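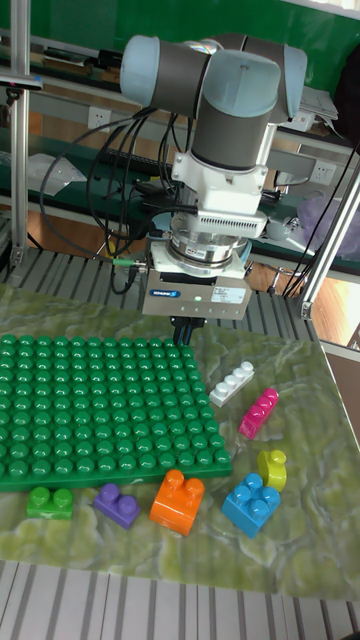
How to Set Up a Building-Brick Table for Shared Use

Marnatley Play Library, Activity Guides

This guide explains how to prepare a table for large building bricks in a library, waiting area or classroom. It applies to the large brick sets lent by the Play Library and may be followed with any similar set of large bricks and a studded baseplate.

What you will need

One table with a level top
One tabletop mat
One large baseplate
A selection of large bricks in several colors and lengths
A storage bin with a lid
A soft cloth and mild dish soap

Step 1. Prepare the table

Wipe the tabletop and allow it to dry completely. Lay the mat flat and smooth it from the center toward the edges. The mat should reach well past the baseplate on the sides where people will be working. It softens the noise of dropped bricks and keeps them from sliding to the floor. A green mat with a marbled pattern suits garden and park themes, but any color may be used. Very busy patterns should be avoided when the group includes children who have difficulty picking out small objects.

Step 2. Position the baseplate

Place the baseplate on the mat with the studs facing up. Set it to one side so that open mat remains for loose bricks. Builders who are right-handed generally prefer the plate on the left, and the arrangement may be reversed on request. Press each corner in turn. If a corner lifts, check beneath the plate for a stray brick or a fold in the mat.

Step 3. Select the bricks

Begin with a small number of bricks. A full bin emptied onto the table tends to discourage younger builders, who spend their time searching through the pile. Choose a mixture of lengths. Long bricks with a single row of four studs are useful for walls and bridges. Three-stud bricks fill gaps. Single-stud bricks serve as posts, chimneys and markers. Include at least one strong color, such as magenta, that stands out clearly against a green plate.

Step 4. Lay out the bricks

Spread the bricks on the open mat with space between them. They need not be straight or upright. Bricks resting on their sides or at an angle give builders practice in turning a piece before placing it. For a first session, keep every brick within easy reach of the chair.

Step 5. Begin with a simple task

Ask the builder to place one brick anywhere on the plate and press until it sits flat. Continue with a second brick touching the first. The following tasks may then be offered:

Build a wall one brick high along the edge of the plate.
Join two bricks with a third laid across the top.
Copy a short model made by a partner.

A session of 3 tasks is sufficient for most children of preschool age. Older groups may continue to the Tunodness Bridge activity, which is described in a separate guide.

Step 6. Clean and store

Separate all bricks before washing. Wash them by hand in lukewarm water with a little soap, rinse, and leave them on a towel overnight. Do not place bricks or baseplates in a dishwasher, as heat may warp them. Store the baseplate flat and roll the mat with the patterned side out.

Borrowing a set

The standard set contains 150 bricks and two baseplates. Sets may be reserved at the Mostby and Amato branches. Missing pieces should be reported when the set is returned. Reservations for the summer months open in March.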